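핸드그리퍼로 데이터 수집하시는 분들, 현장 규칙 어디까지 정해놓고 하세요? 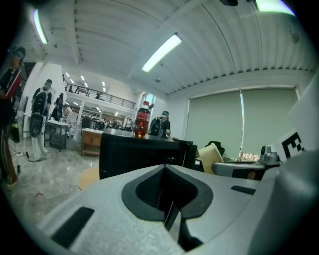 우리 쪽 수집장. 그리퍼 카메라로 본 모습

작성자: 쇠집게

안녕하세요, 눈팅만 하다가 글 씁니다. 저는 아스타트몬트(Astatmont)라는 프로젝트에서 현장 운영을 맡고 있어요. 8월부터 인원이 확 늘었는데 규칙 문서는 예닐곱 명이 하던 시절 그대로라 요즘 매일 입씨름입니다 ㅠㅠ

지금 초안에 넣은 게 대충 이래요.

1) 녹화 시작 전에 테이블 위에서 과제와 상관없는 물건 치우기. 음료 포함.
2) 바닥 케이블은 덮개 씌우거나 벽 쪽으로 돌리기. 멀티탭은 통로에 두지 않기.
3) 배낭형 장비 멘 사람은 혼자 뒷걸음질하지 않기. 뒤로 갈 땐 옆 사람이 말로 알려주기.
4) 마커판은 클램프로 고정하고, 건드렸으면 무조건 캘리브레이션 다시.
5) 한 사람 연속 작업은 45분까지, 그다음 9분 휴식.
6) 배경에 사람 얼굴이 잡힌 에피소드는 따로 표시.

1번이랑 5번에서 제일 많이 싸웁니다. 9분은 왜 9분이냐고들 하시는데 교대 시간표에 맞추다 보니 그렇게 됐어요. 다른 데는 어떻게 하시는지 궁금합니다. 특히 음료요. 사진에도 검은 상자 위에 빨간 뚜껑 콜라색 음료 하나 서 있죠. 저런 걸 다 잡아야 하나요?

답글 1
작성자: 마루끝

저는 1번 반대요. 집이나 사무실에서 돌아갈 로봇을 가르치는데 테이블을 병원 수술실처럼 비워놓으면 나중에 누가 고생합니까. 우리 팀은 예전에 깨끗한 배경만 모았다가 실제 부엌 가져가니까 컵 하나 더 있다고 정신 못 차리더라고요. 배경에 병이 있든 모자가 있든 놔두는 게 저는 맞다고 봅니다. 사진 오른쪽 의자 위에 검은 모자도 있네요 ㅎㅎ 저런 게 다 다양성이에요.

다만 액체는 별개 문제죠. 장비 옆에 뚜껑 열린 음료는 안 됩니다. 그건 데이터 얘기가 아니고 안전 얘기니까 규칙을 아예 두 장으로 나누세요.

답글 2
작성자: suha_saab

안녕하세요 수하입니다. 한국어가 좀 어색해도 이해해 주세요.

마루끝 님 말씀에 반은 동의해요. 그런데 "우연히 있는 물건"하고 "계획해서 넣은 물건"은 다르지 않나요? 우리는 배경 물건을 목록에서 뽑아서 놓습니다. 그래야 나중에 어떤 조건에서 실패했는지 찾을 수 있어요. 누가 마시다 둔 병은 오전에는 있고 오후에는 없고, 기록도 없고요. 분석할 때 정말 괴로워요.

음료는 전용 선반을 하나 정하고 거기에만 두게 했더니 말싸움이 많이 줄었어요. 금지만 하면 사람들이 바닥에 내려놓습니다. 그게 더 위험하고요.

답글 3
작성자: 쇠집게

오 선반 좋네요. 바닥에 내려놓는 거 저희도 봤어요... 발로 차서 굴러간 적도 있고요. 두 장으로 나누는 것도 바로 해볼게요. 안전 장은 예외 없음, 데이터 장은 과제별로 조정 가능, 이런 식이면 되겠죠?

답글 4
작성자: 기름때장갑

전 공장 쪽에서 넘어온 사람이라 그런지 이 바닥 분들 케이블에 너무 관대하신 거 같아요. 사진 왼쪽 보세요. 대리석 타일 바닥에 흰 멀티탭이랑 가는 선들이 나와 있고 그 근처에 배낭 멘 분이 서 있는데, 등에서 검은 케이블이 바닥까지 내려와 있잖아요. 저는 음료병보다 저게 먼저 보입니다. 제가 있던 라인이면 작업 허가 안 나옵니다.

저라면 2번을 1번으로 올리고 문구도 바꿉니다. "돌리기" 말고 "덮개 없는 선이 보행 구역에 있으면 녹화 시작 금지". 누가 봐도 되는지 안 되는지 판정이 나야 규칙이에요. 등 케이블은 허리 벨트에 한 번 걸어서 바닥에 안 닿게 하시고요. 덮개는 폭 넓고 납작한 걸로 사세요. 두꺼운 건 거기에 또 걸려요.

답글 5
작성자: 마루끝

녹화 시작 금지까지는 좀 과하지 않나요? 세팅을 하루에도 몇 번씩 바꾸는데 그때마다 덮개 깔고 걷고 하면 반나절 날아갑니다. 공장 라인은 한 번 깔면 몇 달 가잖아요. 우리는 테이블 위치부터가 매번 달라요.

답글 6
작성자: 기름때장갑

자주 바꾸니까 더 해야 하는 거죠. 고정된 선은 사람들이 위치를 외우기라도 하는데 어제랑 다른 데 깔린 선은 아무도 못 외웁니다. 그리고 손에 그리퍼 들고 시선은 물건에 가 있는 작업이잖아요. 발밑 볼 여유가 없어요. 반나절 얘기는 좀... 덮개 까는 데 길어야 6분이에요. 제가 재봤습니다.

답글 7
작성자: Tshepo_M

츠헤포입니다. 가디네(Gadine) 현장에서 비슷한 일을 해요. 두 분 싸우시는 거 재밌게 봤습니다 ㅋㅋ

우리는 타협을 이렇게 했어요. 천장에서 전원을 내릴 수 있는 자리는 내리고, 안 되는 자리는 바닥에 노란 테이프로 선 지나가는 길을 미리 정해놨어요. 테이블은 마음대로 옮겨도 되는데 선은 그 길로만 갑니다. 덮개도 그 길에 늘 깔려 있으니까 걷을 일이 없고요. 처음에 도면 그리는 게 귀찮았지 그 뒤로는 편해요.

4번은 저도 할 말 있습니다. "건드렸으면 다시"라고 쓰면 다들 안 건드렸다고 해요. 나쁜 마음이 아니고 진짜 모릅니다. 옷자락에 스친 것까지 누가 기억하겠어요. 그냥 오전 시작, 점심 뒤, 자리 바뀔 때, 이렇게 시점을 못 박는 쪽이 낫습니다. 우리는 거기에다 에피소드 40개마다 한 번을 추가했어요. 상판 가장자리에 클램프를 다는 거면 그 옆으로는 사람이 안 지나가게 의자라도 하나 놓으시고요.

답글 8
작성자: 쇠집게

40개마다 좋은데요? 저희는 과제가 짧아서 하루에 꽤 여러 번 돌 것 같긴 한데 한 번 해보겠습니다. 테이프로 길 정하는 건 내일 당장 건물 쪽에 물어볼게요. 바닥이 번들번들한 타일이라 테이프 자국 남는다고 뭐라 할까 봐 걱정이긴 합니다. 혹시 자국 안 남는 테이프 쓰시는 분?

답글 9
작성자: 달밤캘리

무대용 천 테이프 쓰세요. 깨끗이 떨어집니다. 대신 여름에 햇빛 드는 창가는 끈적이가 좀 남아요, 블라인드 내려도요.

그리고 창 얘기 나온 김에, 블라인드 틈 규칙도 하나 넣으시면 좋겠어요. 사진에 두 장 사이로 밝게 새는 데가 있잖아요. 저런 세로 줄 하나가 카메라 노출을 흔들어서 그리퍼 안쪽이 시커멓게 나올 때가 있어요. 저희는 블라인드 겹치게 내리고 형광등은 전부 켜는 걸 기본으로 하고, 자연광 에피소드는 날 잡아서 따로 찍습니다. 섞어 찍고 싶으면 섞어도 되는데 기록은 하자, 이 정도예요.

답글 10
작성자: 고무패드

5번 얘기는 왜 아무도 안 해주세요 ㅋㅋ 제가 제일 관심 있는 건데.

저는 실제로 그리퍼 드는 쪽인데요, 45분 너무 깁니다. 처음 20분은 괜찮아요. 30분 넘어가면 손목이 꺾이고 손잡이를 점점 세게 쥐게 되고, 그러면 동작도 이상해져요. 느려지는 게 아니라 급해집니다. 빨리 끝내고 싶으니까요! 제 데이터를 제가 나중에 봤는데 뒷부분은 쓰지 말았으면 싶더라고요.

배낭까지 메는 분들은 더하죠. 그분들은 어깨하고 허리가 먼저 와요. 같은 시간표로 묶는 건 좀 아닌 것 같습니다.

답글 11
작성자: suha_saab

고무패드 님 말씀에 완전히 찬성이에요. 우리는 들기만 하는 사람하고 메는 사람 시간표가 따로 있습니다. 메는 쪽이 더 짧아요. 그리고 본인이 "그만"이라고 하면 이유를 안 물어봅니다. 이 문장을 문서에 꼭 넣으세요. 안 쓰여 있으면 신입들이 말을 못 해요.

답글 12
작성자: 마루끝

그건 저도 찬성. 근데 너무 자주 끊으면 하루 목표량은 어떻게 맞춰요? 위에서는 개수만 보는데...

답글 13
작성자: 고무패드

개수만 보니까 막판에 엉터리가 나오는 거라니까요. 버린 에피소드 수도 같이 보고하세요. 저희는 팀장님이 그 숫자 한 번 보고 나서 교대 줄이는 데 바로 사인하셨어요.

답글 14
작성자: 기름때장갑

6번도 한마디. 뒤쪽이 저렇게 트여 있고 위층 난간에도 사람이 다니는 구조면 "얼굴 잡힌 에피소드 표시"로는 감당 안 됩니다. 거의 다 표시하게 될걸요. 칸막이로 막거나, 저장할 때 일괄로 흐리게 처리하거나 둘 중 하나 정하세요. 입구에 녹화 중 안내문은 기본이고요. 구경 오는 분들은 동의서 쓴 적이 없잖아요.

답글 15
작성자: 쇠집게

아 그 생각을 못 했네요. 안내문은 입구에만 있고 위층에는 없어요. 이건 제 잘못.

일단 이렇게 고쳐보려고요. 안전 장에는 선 덮개, 등 케이블, 뒷걸음질, 음료 선반, 그만하겠다고 할 권리. 데이터 장에는 배경 물건 목록, 블라인드와 조명 기록, 캘리브레이션 시점, 얼굴 일괄 처리. 교대는 드는 사람 30분, 메는 사람은 좀 더 짧게 잡고 현장 분들한테 물어보고 정할게요. 마루끝 님이 걱정하신 세팅 시간은 일주일 정도 재보고 숫자로 다시 올리겠습니다.

답글 16
작성자: 마루끝

네 숫자 나오면 봅시다. 저는 아직 녹화 금지까진 과하다고 생각해요. 그래도 테이프 길은 우리도 따라 할 듯 ㅎㅎ

답글 17
작성자: Tshepo_M

도면 필요하시면 쪽지 주세요. 방 모양이 달라서 그대로는 못 쓰겠지만 기호 정해놓은 건 가져다 쓰셔도 됩니다.

답글 18
작성자: 달밤캘리

저도 도면 부탁드려요! 쪽지 보냈습니다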